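1 Apr 2026
Hendrik Maluleke

4.3 Loading the Skumisis planner on a two-arm bench

1. Stop both arms before you load the config. The status page says "idle" a little early, so watch the arms.

2. Set the planning timeout to 4000 ms. The default is 8, a typo left over from January.
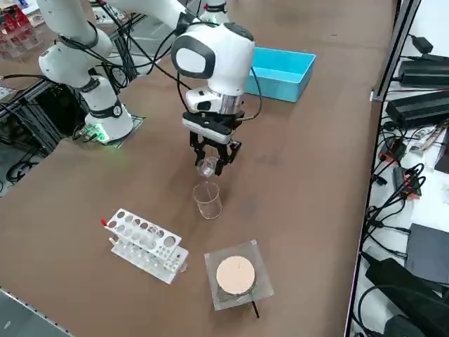

3. Open port 1434 and wait for both arms to report. If only one does, restart the bridge. The "reconnect" button has never done much for me.

CAUTION: Collision checking covers only what is in the world file. Add glassware by hand.

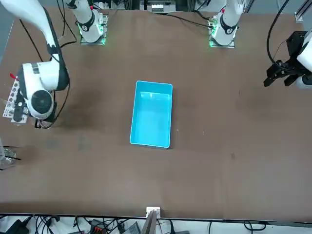
4. Run the self-test. A pass means the joint limits loaded — it says nothing about whether a path is safe.

5. Replay a saved path at low speed, one arm at a time, with a hand on the stop. 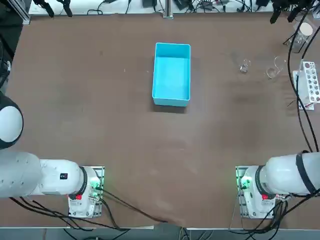
NOTE: Error 692 is listed as "harmless." Treat it as a lost pose estimate and go back to step 3.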